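Support > Furniture > Shelving > Closed tickets

July 4, 2025
Posted by: Dreridero Support Desk

Subject: Plindelent open shelving unit leaning, one shelf board not seating in the divider

Reported
Customer bought the Plindelent unit in November and put it together then. It stood in a hallway until recently and has now been moved to another room. Since the move it leans to the left when viewed from the front, and one of the lower shelf boards rocks when anything is put on the left half of it. The customer says the board "clicks" if pressed down at the front corner. No parts missing. Wall bracket not refitted after the move.

First reply
Asked the customer to empty the unit and check the floor with a spirit level before touching any fixings. Also asked whether the unit was carried upright or laid down, and whether the back panels were left in.

Customer update
Floor is level to within 2 mm across the width of the unit. It was carried upright by two people with the back panels in. They lifted it by a shelf board. We have asked them not to do that again -- the boards are not meant to take the weight of the whole unit and they can pull out of the notches in the divider.

Checks given
1. Look along the divider from the front. Where it meets each board, the notch should close up with no daylight showing.
2. Measure corner to corner both ways. The two figures should match.
3. Press each board down at the front edge, then at the back, and note which ones move.

Customer update
Diagonals differ by 7 mm. The gap is at the lower board, at the notch, and is wider at the front than the back. The other boards are firm. The back panel in that compartment has slipped out of its groove along the bottom. 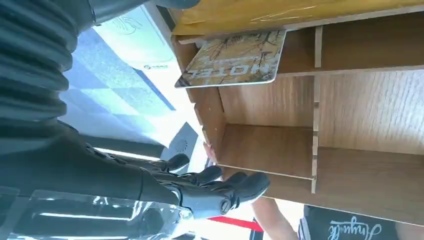

Divider and shelf boards, with the plain back panels between them.

Fix sent
Lay the unit on its front on a blanket. Loosen the fixings on both side panels by a couple of turns but do not take them out. Slide the loose back panel down until it drops into the groove again. Push the unit square by hand from the long corner, then tap the lower board home at the divider, using a scrap of wood so the edge is not marked. Re-measure the diagonals before tightening. Stand it up with a person at each end, holding the side panels.

Customer asked if wood glue could be used in the notch. Advised against it for now. If the unit is moved again a glued joint is more likely to split the divider than come apart, and we do not stock the divider on its own. The Drornano corner braces will fit this unit if more stiffness is wanted, but they show at the back of the open compartments.

Result
Customer reports the diagonals now match and the board no longer rocks. Unit left empty for about 20 minutes after standing up, then checked again, no change. Wall bracket refitted. Slight mark on the front edge of the lower board from earlier attempts with a hammer, customer not concerned.

Note for desk: the same lean has come up on the Chaiyaporn unit, which has the same kind of divider. The assembly sheet for that one still shows it being lifted by the shelf. Passed to the print team, waiting for a corrected page.

Status: closed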